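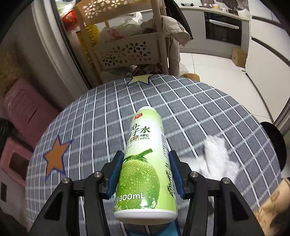
Muvberg Publishes Care Schedule and Pad Replacement Procedure for Its Two-Jaw Hand-Held Gripper

CESSTEAD, October - Muvberg today released a full care schedule for its two-jaw hand-held gripper, along with a revised procedure for replacing the rubber finger pads and checking the linkage. The schedule applies to every gripper now in use and replaces the two-page sheet that shipped in the box.

The new document was written by the Muvberg service bench in Cesstead and tested over the summer with Elton, a contract operator that uses the grippers in homes and small kitchens. It covers daily cleaning, pad wear, pivot screws, jaw alignment, camera mount checks and storage. Owners can carry out all of it with a hex key set, a lint-free cloth, a soft brush and the alignment card that now comes with each pad kit.

"Most of the grippers that came back to us last year had nothing broken on them," said Pejman Arabzadeh, service lead at Muvberg. "The pads were glazed, or one screw had backed out a little and the jaws were no longer meeting square. The operator notices it as a bottle that twists when it's lifted. That can be fixed on a kitchen table if you have the steps in front of you."

Why the sheet was replaced

The service bench logged 322 returned grippers before starting work on the new schedule. Worn or contaminated pads were the most common finding, followed by loose pivots. Muvberg found that the old sheet told owners to "inspect regularly" and gave no interval, and that it described pad removal for an earlier jaw with a different clip. Both points have been corrected.

The old sheet also recommended alcohol wipes for the pads. Muvberg no longer recommends this. Repeated use dries the surface of the rubber and leaves it shiny, and a shiny pad loses hold on smooth plastic long before it looks worn. Owners who have been using alcohol wipes should check their pads against the wear guide in the new document and change them if needed.

Daily care

At the start of each working day, wipe both pads with a cloth dampened with plain water and let them air dry before the first grip. Open and close the jaws through their full travel with nothing between them. The movement should be even on both sides. A click, a hitch, or one arm moving ahead of the other means the linkage needs attention before the gripper is used.

Brush out the gaps between the lower arms. Lint, paper dust and sugar from spilled drinks collect there and stiffen the closing action. Do not use compressed air, which pushes dust into the pivots. Do not oil the pivots. They run dry, and oil that reaches the pads will ruin them.

If the gripper has handled anything greasy, wash the pads with a drop of dish soap in warm water, on the cloth only, then go over them again with plain water. The gripper body must not be put under a faucet.

Pad replacement

Pads should be changed every 4 weeks in daily use, or sooner if the surface is shiny, torn, or lifting at a corner. Always change both pads together, even if only one shows wear. A new pad opposite an old one grips unevenly and pulls the object toward one side.

The procedure is as follows.

Close the trigger lock with the jaws fully open. Set the gripper on its back on a folded towel.

Slide a fingernail or the plastic pick from the kit under the outer edge of the pad and lift until the clip lets go. Do not use a screwdriver. The black jaw behind the pad marks easily and a raised burr will keep the new pad from seating.

Wipe the bare jaw with a dry cloth. Remove any adhesive or crumbs of rubber with the pick.

Press the new pad on from the bottom edge up, until the clip snaps. Run a thumb across the whole face. There should be no soft spot.

Repeat on the other jaw, release the lock, and close the jaws on the alignment card. The card should be held flat across its full width and should not tip when the gripper is turned on its side.

A full pad change takes 6 minutes for someone who has done it before. First-time owners should allow longer and do it in good light.

Pivot screws and linkage

The pivot screws should be checked once a week and after any drop. Fit the hex key and turn gently clockwise. If the screw does not move, leave it alone. If it does, bring it up until it is just snug and then cycle the jaws. An overtightened pivot is as much trouble as a loose one. It slows one side of the linkage and the jaws close off center.

Any screw that loosens again within 2 days should be removed, cleaned and refitted with a small dot of the thread compound supplied in the kit. Let it set overnight before use. If it loosens a third time, the arm is probably worn at the hole and the gripper should be sent in.

Bent arms should not be straightened by hand. The arms are matched in pairs at the bench, and an arm that has been bent back will drift again under load.

Alignment test

After any work on the pads or pivots, Muvberg asks owners to run a short grip test on an ordinary object before going back to work. A small, full drink bottle is suitable. Stand it on a table with the cap tight and close the jaws around the straight part of the body. Lift it a hand's width, hold it for a slow count of ten, and set it back down.

The bottle should not rotate or slide. If it leans forward or back, check that both pads are seated at the same height. If it rotates, check the pivots on the side it turns toward. Repeat the test three times. Wipe any condensation off the bottle first, as a wet surface will hide a pad fault or make a good pad look bad.

Elton operators used this test during the summer trial and asked for it to be kept in the final version.

"We had been testing on a foam block, and foam will forgive almost anything," Arabzadeh said. "The Elton crews were using whatever drink was on the table. We tried it at the bench and it picked up loose pivots that the block missed, so that's what we put in the document."

Camera mount

The camera on the gripper should have a clear view of both pads through the full travel of the jaws. Check the mount for play once a week by holding the body still and pressing lightly on the camera housing from each side. Clean the lens with a dry lens cloth only.

If the mount has been moved, reset it before the next session and make a note in the log. Recordings made with the mount out of position usually cannot be used, and the fault is easy to miss while working because the gripper itself feels normal.

Storage and transport

Store the gripper with the jaws slightly open so that the pads do not touch. Pads left pressed together over a weekend take a flat spot. Keep the gripper out of direct sun and away from stoves and radiators. For transport, use the molded case or pack it so that nothing rests against the arms.

Spare pads should stay in their sealed bag until needed. Write the date opened on the bag.

Service log

Each pad kit now includes a printed log card. Owners are asked to record pad changes, screw adjustments, drops and any grip test that did not pass. When a gripper is sent in for repair, the card should go in the box with it. The bench will return the card with the repair noted on the back.

Repairs that should come to the bench include bent or cracked arms, a trigger that sticks after cleaning, a damaged jaw clip, and any fault in the camera cable. Opening the handle is not covered by the schedule and will affect the warranty.

Availability

The care schedule is available now from the Muvberg support page and is free to download. Printed copies are included with new grippers and with all pad kits shipped from this month. Pad kits are sold by Muvberg directly and through its parts distributor, Jalali. Each kit holds one pair of blue finger pads, a plastic pick, an alignment card, thread compound and a log card.

Owners of grippers with the earlier jaw clip can request an exchange through the service bench. The bench needs the serial number from the underside of the handle and a note of whether the camera mount has been changed.

About Muvberg

Muvberg designs and services hand-held grippers and related tooling for collecting manipulation data in everyday settings. The company's workshop and service bench are in Cesstead.

Media and service contact

Pejman Arabzadeh
Service Lead, Muvberg
Cesstead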